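# Wastance Kitchen Set: read me first

We use cookies to remember your preferences and see which pages get visited. Accept all / Manage settings

Hello, and thanks for downloading! I look after the Wastance Kitchen Set, a collection of 3,000 photos of ordinary pans, lids and bits of food on a plain white table. I started it because I wanted pictures of cookware that looked like my own cupboard, and most of what I could find was shiny catalogue stuff with the lids on and nothing inside.

## What you get

- `photos/` – all 3,000 pictures, in folders by table layout
- `labels/items.csv` – one row per thing on the table, per photo
- `labels/pairs.csv` – which lid is meant to go with which pan
- `notes.txt` – my own ramblings, odd spellings included

Of the full set, 1,627 photos have a lid in them somewhere. Another 384 are marked `unsure`, mostly where one thing sits in front of another and I couldn't decide what to call it. Leave those out if you need tidy labels. I've kept them in because I find them the most interesting ones.

## How the layouts work

Every layout has a short name. Mine are named after whatever I was thinking of at the time, so please don't read anything into `athumani` or `grunmont`. They're just folders. `athumani` is mostly pans with food in, `grunmont` is mostly bowls and cutlery, and `cestgate` is the mixed bag where I put everything that wouldn't settle anywhere else (it's the biggest, of course).

Three from `athumani`, all the same small pan layout:
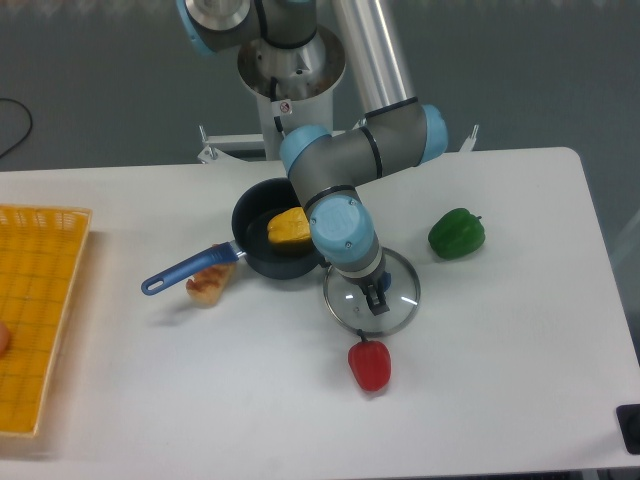
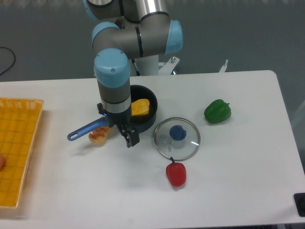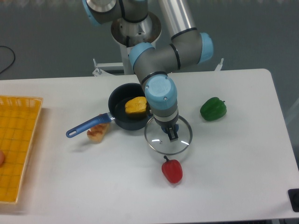 Lids get their own row in `items.csv`, always, even when they're sitting on the pan. I went back and forth on this for ages. My first version had a single `pan_with_lid` label, and it was hopeless the minute the two came apart. With a layout like this one, where the glass lid is lying on the table and the pan with the blue handle is open beside it, you get one row for `lid`, one row for `pan`, and then a line in `pairs.csv` tying them together. The `state` column says `on`, `off` or `part`. I use `part` for a lid that's resting on the rim but tipped, and I'm fairly strict about it.

Glass lids also get `see_through = yes`. Do look at that column before you train anything, as a clear lid on a white table is mostly a thin rim and a few bright spots, and my first go at drawing round them was dreadful. I redid the lot in October. If you've got a copy from before then, bin it and fetch the new one.

## Names for things

I've gone with the words I'd use at home:

- **pan** has one long handle
- **pot** has two short ones, or none
- **lid** is a lid, with or without a knob
- **food** is anything edible or pretending to be

That last one causes arguments. I don't separate real food from toy food, since from a photo I often can't tell, and neither could the two people who checked my labels. There's a second column, `food_guess`, where I've had a stab at it – `corn`, `bread`, `pepper` and so on. Treat it as a guess! Colour is in there too and is a good deal more reliable. Dark blue and black do get muddled on the smaller pans depending on the light, so if you're searching for one, search for both.

Handles aren't separate items, but I do note which way they point, using a clock face as seen in the photo. A handle going off to the lower left is `7` or `8`. Some pans turn up in more than 10 layouts, so you can have a lot of fun sorting by this.

## Known problems

- A few rows in `grunmont` have spoons down as forks. I'm working through them.
- `pairs.csv` doesn't cope with spare lids. They have an empty `pan_id`, which some spreadsheet programs turn into a zero.
- Crumbs aren't labelled. Sorry, I did try.

## Using it

Do what you like with it, as long as you mention the Wastance Kitchen Set and don't sell the photos on as they are. If you fix any labels, please send me the changed rows on their own and leave the rest of the file behind – it makes merging so much easier at my end.

Last tidied up Tue 31 May. Next on my list is baking trays, once I've decided whether a cooling rack counts as one.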